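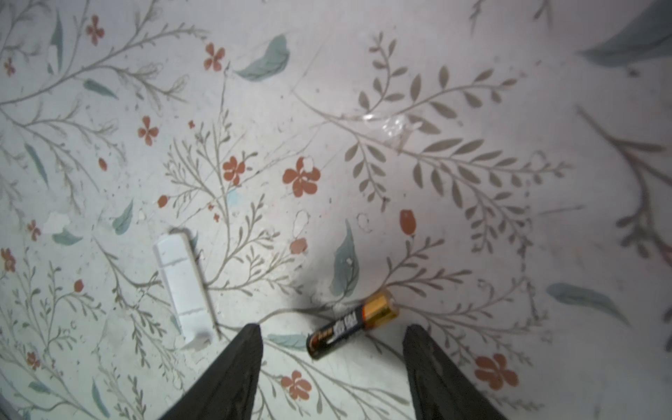
Re: [property-owners] Easement wording on the Coltness lots
From: list member, unit 8
Wednesday, 4:40 pm

Lists > Property > Residential > Titles and easements > Thread view

Search this archive Enter keywords All lists This list only

The previous poster wrote:

> I've read the Coltness contract twice and the drainage easement
> is described as "appurtenant to the rear boundary". The plan
> attached shows it along the side boundary, under the carport
> slab. The agent at Horgan tells me the plan is indicative and
> the words prevail. Is that right? We are due to exchange in
> April and the vendor won't move the date. Also the strip is
> 2000 mm wide on the plan and 1000 mm in the schedule, so I
> don't know which figure the bank's valuer will use.

Taking the points in order.

1. Words against plan. There is no general rule that the words prevail. If the easement is registered, what binds you is the registered instrument together with whatever plan it refers to. The sheet stapled to the contract is usually a reduced copy and may not be the sheet that was lodged. Order the instrument and the deposited plan from the registry and compare them with what you were given. The agent's opinion isn't evidence of anything, and I wouldn't rely on it in correspondence.

2. "Appurtenant to the rear boundary" doesn't mean much. An easement is appurtenant to land, namely the lot that has the benefit of it. A boundary can't hold the benefit of anything. I suspect somebody has run together two phrases, one giving the dominant lot and one giving the location. The Noten subdivision behind you was drafted off the same precedent and had the same wording in its first release. Those contracts were reissued with a corrected schedule. Ask whether Coltness has had the same treatment and whether you are holding the superseded version.

3. Width. On our title the plan says 2000 and the schedule says 2000, so the 1000 in yours may be a typing error, or it may be a half-width measured from the centreline of the pipe. Both occur. If it is a centreline measurement, the instrument should say so. The valuer will normally take the figure from the title search. Send the bank the discrepancy in writing now. They will find it anyway, and a query raised the week before settlement tends to hold up the drawdown.

4. The carport. This is the part I would worry about. If the strip does run under the slab, you need the build-over approval from the drainage authority, and it needs to refer to the structure as built. Check for:

- an approval letter with a lot and plan number on it
- a sketch showing the footings and their depth relative to the pipe invert
- any deed requiring the owner to remove the structure on demand, and whether that deed passes to a purchaser

An old council stamp on the carport drawings is a building approval. It doesn't cover the easement. In our case the two were issued by separate bodies and only the first was in the vendor's file.

5. The exchange date. You aren't obliged to exchange on a date the vendor prefers. If you do go ahead, your conveyancer can add a special condition making the contract subject to a satisfactory build-over approval, or giving you a right to rescind if the registered location affects the carport. Horgan accepted a condition along those lines on our sale, after one round of amendments. Get it in before you sign. A requisition afterwards will probably be answered with "the purchaser should rely on its own enquiries".

One further item. The Farnonard end of the street drains the other way, so searches on those lots won't help you even though the plans look the same. I wasted a search fee on that.

If the registry copy comes back with a different sheet number from yours, post both numbers to the list and I'll compare them against our set.

Unit 8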